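Zelten Shared Workshop
Minutes of the April members' meeting

Began at 6:40 pm, ten minutes after the time on the notice, which is our best result so far this year. Quorum was met once the people in the kitchen had been asked to come out of it.

1. Minutes of the last meeting
Approved, with one correction. The phrase "a lively exchange about tape" should read "an exchange about tape."

2. Matters arising
The side door now closes. It does not yet open from outside without a shoulder. Carried over.
The label maker has been found in the label maker drawer, where it had not been looked for.

3. Money
The balance stands at $755. A member asked whether this included the deposit on the Petridis shelving. It does not. The balance was then discussed in a lower voice.

4. Sorting tables
Most of the evening went here. In March we agreed to try the beige table as the sorting station and to keep the white table for baskets coming in and going out. Opinions on the trial were collected beforehand by paper slip. There were 29 slips, some of them in the same handwriting.

Points raised in favor: small parts no longer travel across the room in pockets. The black trays are shallow enough that people can see what they have put in them, and have less excuse for putting it in the wrong one. The beige top is plain and dropped screws show up on it.

Points raised against: the slotted rack is too long for where we keep it. It has been laid along the table, across the table, and now at an angle, and each arrangement has its supporters. The member who walks into it most often asked that this be recorded.

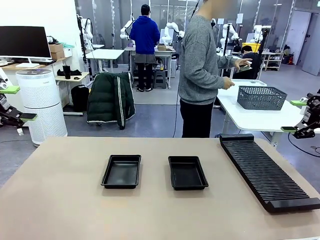
Sorting station with both trays and the long rack; gray basket on the white table behind.

It was noted that the end of the rack sticks out past the table edge. A proposal to saw the rack shorter was not seconded. A proposal to buy a longer table was seconded and then priced, and withdrawn.

Agreed: the rack goes parallel to the back edge for a month, and anyone who moves it moves it back. The gap between the trays is to be left clear. It is not a third tray.

5. Baskets
Zivbridge has offered us more baskets at a discount if we take two dozen. We have nowhere to put two dozen baskets, except inside one another. After a long silence it was agreed that this is how baskets are normally stored. Decision deferred until someone has measured the cupboard.
Members are reminded that a basket on the white table is in use, even if it looks lonely.

6. Tultamari open day
We have been invited to take a stall again. Last year's stall was described in the visitor book as "informative." Two members will draft a plan with fewer leaflets. The banner still has the old phone number on it and will be hung with that corner folded.

7. Any other business
The kettle. Discussion was stopped by the chair at 8:15 pm.
A request for quieter stools was noted.

Actions
Rack to be moved and left alone: everyone.
Cupboard to be measured, including the depth this time: storage group.
Side door: whoever fixed the first half of it.
Revised stall plan to be sent around before the next meeting.

Closed at 8:20 pm. Chairs were stacked by the people who always stack them.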